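2021-08-30, Adstead kitchen, chopstick task

I did 32 demonstrations by hand with the gripper today, 30 are good to keep. In the other two I closed too early and pushed the whole bundle. It works better when I come down slowly, take one stick only and hold it upright before moving away. The blue pads must be wiped before each set.

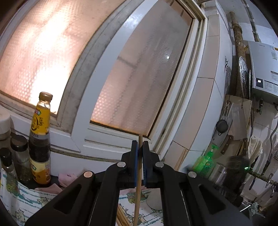 Yaa Darko asks that tomorrow I begin from different heights, or the policy will learn only one approach. I agree. Plan: 8 sets, five starting heights, same bundle.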